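Cuaderno de taller, diciembre

Hoy he cerrado por fin la tercera versión de las normas de captura y estoy contentísima, así que escribo antes de que se me pase. Llevo desde primera hora en la mesa clara con la pinza de mano, repasando cada regla con la herramienta puesta y el texto delante, y me he dado cuenta de cuánto cambia una frase cuando la lees con los dedos dentro del mango. Hay reglas que en la pantalla parecían obvias y que con la pinza en la mano se quedan en nada. ¿Qué significa "posición inicial"? Pues eso, que yo tenía una idea y Gönül Tokgöz otra, y las dos llevábamos semanas grabando tan tranquilas.

El documento se llama Palma (el nombre lo puso Gönül, yo quería algo más serio) y tiene 40 reglas. La versión anterior tenía 83. ¡Qué gusto tachar! Muchas decían lo mismo con otras palabras, y unas cuantas eran restos de Stestotness, donde trabajábamos con un brazo fijo y tenía sentido hablar de la base y de los topes. Con una herramienta que lleva una persona en la mano, la base eres tú, y lo que hay que normalizar es otra cosa: la apertura, la altura, el ritmo, lo que se deja en la mesa.

Apunto las que más me han dado que pensar, para tenerlas a mano mañana.

1. Apertura de partida. Cada toma empieza con los dedos separados y sin nada entre ellos. Antes poníamos "pinza abierta" y ya está, y luego en las revisiones aparecían aperturas de todos los tamaños. Ahora se abre hasta el tope y se mantiene así mientras se cuenta mentalmente hasta 3. Parece una tontería y me encanta, porque la persona que anota sabe exactamente dónde empieza el gesto.

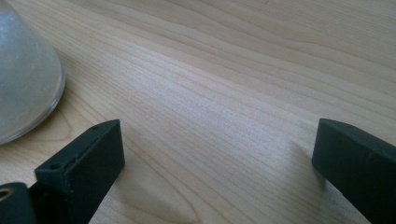
2. Holgura con el vidrio y con todo lo frágil. Nada de arrancar con la punta pegada al objeto. Se deja una franja de mesa libre entre el dedo y el borde más cercano, y el acercamiento forma parte de la toma. Esta la defendí yo con bastante pasión (quizá demasiada, Pilar Retamal se reía al otro lado de la llamada). Mi argumento es que el acercamiento es donde se aprende la prudencia, y si lo recortas enseñas a agarrar de golpe.

3. Altura sobre la superficie. Los dedos van bajos, sin arrastrar. Si rozan, se anota el roce y se conserva la toma. En la versión vieja se borraba, y Pilar tenía razón al protestar: una toma con un roce bien anotado vale muchísimo más que un hueco en la numeración.

4. Brillos. Esta es nueva y viene directamente de trabajar en esta mesa. El barniz devuelve la luz y en el centro se come la veta. Mi primer impulso fue prohibir las superficies satinadas, y menos mal que lo dormí, porque la gente tiene mesas que brillan y un robot de casa tendrá que vivir con ellas. La regla ha quedado así: el brillo se admite, se marca en la ficha y no se corrige después con ningún filtro.

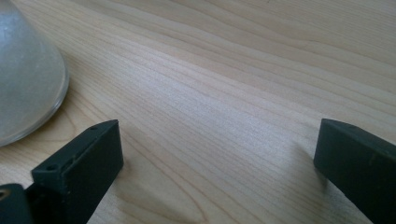 Con esta cuarta regla estuvimos Gönül y yo media mañana. Ella proponía un umbral, un porcentaje de superficie quemada a partir del cual la toma se repite. Yo le dije que un porcentaje obliga a medirlo y que al tercer día lo mediríamos a ojo. Al final hemos puesto una pregunta de sí o no: ¿se distingue el borde del objeto? Si se distingue, adelante. Me gustan las normas que se pueden contestar de pie y con una mano ocupada.

También hemos discutido sobre la limpieza. El polvo en los dedos se ve en las tomas mucho más de lo que yo creía, y las rozaduras también. En Penby, que fue mi primer sitio, se limpiaba al acabar la jornada. Palma pide un paño seco antes de cada serie y nada de productos en el material de los dedos. Las rozaduras se quedan como están, eso sí, y se apunta el desgaste en la hoja de la herramienta. Un dedo gastado agarra distinto de uno nuevo y quien use los datos tiene derecho a saberlo.

5. Lo que queda en la mesa. Si hay algo sobre la superficie que no forma parte de la tarea, se declara. No hace falta retirarlo. Antes éramos muy estrictas con el fondo limpio y ahora pienso que era manía estética nuestra.

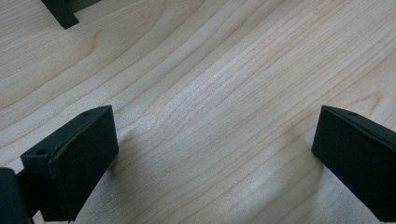

Pinza abierta sobre la mesa clara; arriba a la izquierda, otra pieza negra en ángulo.

6. Pausas. Si se cansa la muñeca, se para. Escrito así, sin matices. He revisado unas 174 fichas de la temporada y en las tomas del final de cada serie el pulso se nota, se nota muchísimo. Pilar quiere que la pausa figure como regla de seguridad y yo la había metido en calidad. Creo que la voy a poner en las dos partes, aunque se repita, y que me perdone la Pilar de las 83 reglas.

Por la tarde le mandé el texto a Clerness, que son quienes van a probarlo fuera de nuestro taller. Me hace una ilusión enorme y algo de vértigo. Han preguntado enseguida qué pasa con las personas zurdas, y me he quedado mirando el correo un buen rato: en ninguna regla decíamos con qué mano. He añadido un campo en la ficha y una nota al margen para hablarlo con calma. ¿Habrá que equilibrar las series o basta con registrarlo? Gönül dice que registrar y esperar. Yo todavía no lo sé.

Pendiente: cambiar "dedo izquierdo" y "dedo derecho" por algo que no dependa de cómo se sujete la herramienta, pasar la hoja de desgaste a limpio y pedirle a Pilar el dibujo de la apertura, que lo hace mucho mejor que yo. Y comprar paños.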